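Bread, late shifts and the house on Alarcón

Telma Aravena has a cold and she wants that on the record. "If I sound like a truck, it's the cold." She's also got two trays in the oven and a timer going, so we do this in pieces, her getting up, me reading my notes back.

She runs the night bake at Hornudano, the small bakery at the bottom of Alarcón Street. Four ovens, one of them older than she is. On a normal night the shift puts out 2,000 rolls, most of them gone before the school run. She started at the counter, hated it, asked to go in back.

"I'm not good with people before coffee. Dough is fine. Dough doesn't ask if you have change for a fifty."

What does a night look like? She counts on her fingers, loses her place, starts again. In at ten. Check the starter. Mix. Wait. "So much waiting. People think baking is work, work, work. It's work, then sit on a flour sack, then work." The big mixer is loud so there's no radio until it stops. Shaping from midnight. First trays in at 2, and after that no sitting.

The timer goes. She's gone for a while.

When she comes back it's with a roll torn in half, and the talk turns to flour. Hornudano used to buy from Kallau, a mill up the valley, until the price went up in August and the owner switched to something cheaper. Telma fought it. Lost. Then the rolls came out flat for most of a month and the owner switched back.

"I didn't say anything. I put one of the flat ones on his desk every morning. Same spot."

Did he mention it?

"He ate a couple."

She learned most of it from her aunt, who baked at home and sold out of the front window. No scale in the house. Handfuls, and a chipped cup for the water. When Telma got to a real bakery she had to learn grams and it made her feel stupid, she says, standing there with a calculator while the guys shaped three loaves to her one. She still does the water by feel when the weather changes. Humid nights she holds some back. "Write down that I hold some back. The new kids never do and then they come to me with soup."

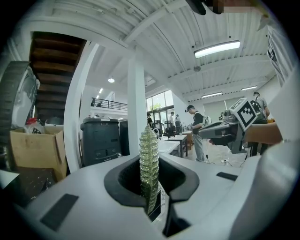
A ridged yellow-green piece, standing upright.

We move on to sleep, which everyone who works nights wants to talk about. She gets home at seven thirty, eats something salty, goes to bed with a towel over the curtain rod. Up by two in the afternoon on a good day. She did try one of those apps with the rain sounds. The rain made her need the bathroom.

Her daughter is eleven and has the opposite schedule, obviously. They overlap at dinner and for a bit after. Telma is strict about that part, phone in the drawer, no swapping shifts on school nights if she can help it. "My mother worked days and I saw her less. So I don't know. People feel sorry for me and I'm home every afternon."

She's had offers. Firkwood, the supermarket chain out by the highway, called twice last year about their in-store bakery. Better money, day hours, dental. She went out to see it. The dough comes frozen, already shaped, and somebody sets it on trays and pushes a button. She stood there being polite for an hour.

"I would be bored and I'd have very nice teeth."

It isn't a no forever, she adds. Her wrists hurt. Her back is ok, her knees are so-so, but the wrists are bad in winter and shaping is all wrists. There's a brace she's supposed to wear and it gets dough in it. Another five years, maybe. She'd like to teach before she's done, a Saturday class or something, for people who want to do it at home. The owner thinks it could work. The insurance people are less sure.

I ask what she'd teach first.

"Waiting. No, that's a joke. Rolls. Everyone wants to start with sourdough because of the pictures, and they get one brick and quit. Make 200 rolls. They're cheap, you eat the bad ones." She thinks about it. "And turn the tray around halfway. All ovens have a hot side, I don't care what you paid for it."

Second timer. She waves me toward the door with the oven mitt, then calls me back because I've left without a bag. Six rolls, two raisin. She won't take money for them and gets annoyed when I try.

Hornudano opens at six. The raisin ones go fast, so get there early or call and ask them to hold a few.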